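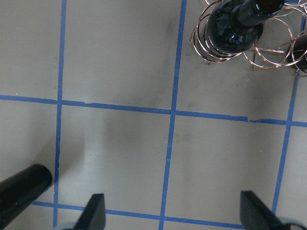 青テープの格子。左の縦線は交点の少し上で細くなっている

マスキングテープの見切り線と剥離時期について

2020年4月17日

昨年10月に本棚の側板を二色に塗り分けた。見切り線の仕上がりが箇所によってかなり違ったため、条件を変えて端材で塗り直し、その結果をまとめておく。前回の記事(下地のパテ処理)の続きだが、単独でも読める。

使用したもの
塗料:Jorirstead 水性つや消し、白と灰
テープ:Zulwood の塗装用の青、比較用に手持ちの和紙テープ
下地:シナ合板、水性シーラー1回塗り
研磨:240番で素地調整、シーラー後に400番

用語について。見切り線とは塗装部と非塗装部の境界、にじみとは塗料がテープの下に入り込んだ状態を指す。英語の記事では bleed と書かれていることが多い。

にじみの要因は、テープの密着不足、下地の凹凸、塗料の粘度、の順に効くと考えている。粘度は希釈率で決まるので管理しやすい。問題は密着で、貼るときの張力と圧着の両方が関わる。

テープを強く引っ張りながら貼ると、基材がわずかに伸びた状態で固定される。時間がたつと縮もうとして、曲がりのある区間や端部から浮きが出る。長い直線を一気に引く場合も同様で、今回の端材では浮きの大半が両端に集中した。肘から指先くらいの長さごとに仮押さえし、最後に全体をへらでしごく方法に変えたところ、端部の浮きは目視では確認できなくなった。

直線性は別の問題になる。下書きなしで貼ると、本人は真っすぐのつもりでも途中で必ず折れる。鉛筆線を引き、テープの片側の縁だけを線に合わせる。両側を見ながら貼ると視線が往復し、かえって蛇行する。市松や格子の塗り分けでは誤差が交点に出るので、先に対角を測って直角を確認してから横方向に移ったほうがよい。 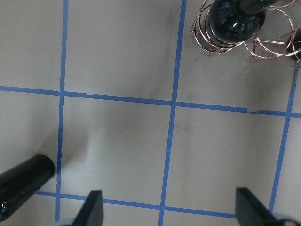

手で貼ったテープには小さな折れと幅のむらが出る

交点の扱い

テープを重ねると、交点では厚みが一枚分増える。塗料はこの段差に沿って毛細管現象で入り込むため、格子状に貼った場合のにじみは交点の四隅から始まる。対策として試したのは次の三通り。

一、そのまま重ねて、段差を爪で押さえる。
二、重ねた後に、同じ色(下の色)を薄く塗って隙間を埋める。
三、片方の線を交点で切り、突き付けにする。

結果は二が最もよかった。捨て塗りと呼ばれる方法で、先に下の色が隙間に入るため、後から塗る色が入る余地がない。三は切断時に下地へ刃が入りやすく、シナ合板では傷が塗装後も見えた。刃を新しくして力を抜いても完全には避けられなかったので、以後は使わない。一は追加の工程がない分だけ早いが、四隅のうちどこかが必ずにじんだ。

剥離の時期

意見が分かれるところで、塗料の缶には「指触乾燥後」としか書かれていない。塗布後の経過時間を変えて剥がした。室内、窓は閉め切り、湿度は70%前後。

塗布直後:線は鋭いが、剥がしたテープに付いた塗料が周囲に触れる。実作業では扱いづらい。
指触乾燥の手前:線は鋭く、塗膜の欠けもない。
8時間後:塗膜がテープの上と連続しており、剥がすと縁がわずかに毛羽立つ。
翌々日:縁が欠けた。カッターで縁に筋を入れてから剥がせば防げるが、手間が増える。

二度塗りの場合、一度目の後にテープを残すか貼り直すかが悩ましい。残すと膜が厚くなり、欠けが大きくなる。貼り直すと位置がずれる。今回は残したまま続けて塗り、二度目の表面が半乾きのうちに剥がした。それで問題は出ていない。

剥がす角度は、塗装面から離す方向に斜め45度くらいで折り返し、一定の速さで引く。真上に引くと和紙テープは途中で裂けやすい。青テープのほうは裂けにくかったが、糊の残りは両者とも見られなかった。

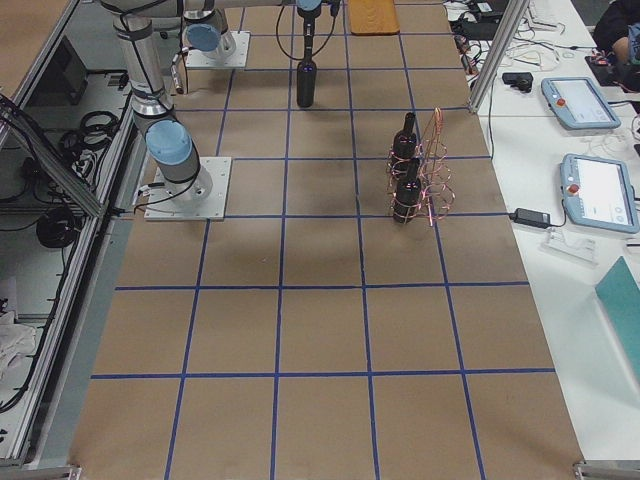
茶色のクラフト紙に濃い青のテープで引いた格子

下敷きと養生

作業台の養生にはクラフト紙を使っている。新聞紙はインクが湿った塗料に移ることがあり、ビニールは塗料が乾かずに残って袖に付く。クラフト紙は塗料を適度に吸い、テープの付きもよい。ただし水分で波打つので、こぼした箇所は早めに交換する。粘着力の強いテープを貼ると、剥がすときに紙の表層がめくれる。紙は使い捨てと割り切っているので、気にしていない。

費用

テープ、へら、クラフト紙の合計で2000円ほど。塗料は残りを使ったので含めていない。へらは Stundetti の樹脂製で、角が丸く、テープの縁を引っかけない。内装用の大きいものより、幅の狭いもののほうが格子の内側に入れやすかった。

未確認の点

油性塗料では試していない。溶剤がテープの糊に影響する可能性があり、上の時間の目安はそのままでは使えないはずである。また、側板の木口はシーラーを二回入れても吸い込みが残り、捨て塗りをしても線がやや甘い。木口だけ目止め剤を使った端材を乾かしているところで、結果が出たら追記する。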